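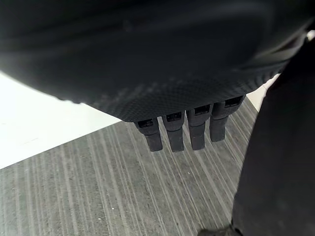
I have been trying to buy one desk chair for three months. I did not think of myself as a person who could do this. I once bought a car in an afternoon, mostly to get out of the dealership. But a car only has to hold me up on the way to work, and the chair has me for the rest of the day, so I started reading, and reading is how they get you. I now have opinions about mesh. The tight black diamond weave, the kind with a faint sheen where the light hits it, is the one I keep coming back to, because it looks like something that would be offended by crumbs. I have a lot of crumbs.

My current chair is a Kallar. I bought it when I moved to Vomamdale, from a man who was moving out of Vomamdale, and I should have asked him more questions. It has two positions, upright and floor. The change from one to the other comes without notice, usually on a call. My coworkers have stopped asking if I'm okay.

So I went to the reviews. The Udemby has 227 of them on the site I trust most, and I have read every one, some of them twice. Half the reviewers say it saved their marriage. The other half say the left armrest falls off. I would like to know how much those groups overlap, but there's no filter for it.
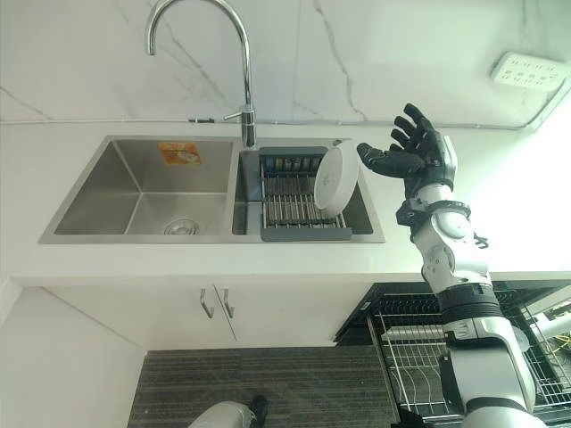

The trouble with reviews is that people write them on the first day, when the chair is still a guest and everyone is being polite. I want the review from year six. I want to hear from somebody who has eaten soup in it -- somebody whose cat has made certain decisions about the back panel. Instead I get "Just arrived, five stars, haven't opened the box."

Then there is the Vanags, which has up to 18 adjustments, depending on which trim you pay for. I sat in one at the store and pulled a lever, and the seat slid forward and introduced me to a filing cabinet. The salesman said I'd get used to it. He said it from a stool. 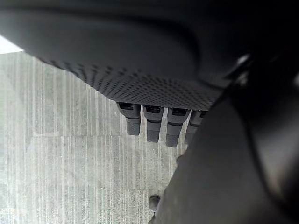 Dark mesh, tiny round holes. I can no longer look at this stuff casually.

I had a Udemby in my cart last night, in charcoal, with the good armrests. Then I noticed it also came in a color called Oat, and I had to go lie down. The Kallar is holding for now, with a folded towel under one side of me and a phone book under the other. I didn't know I still had a phone book. It's pretty comfortable, if I lean left.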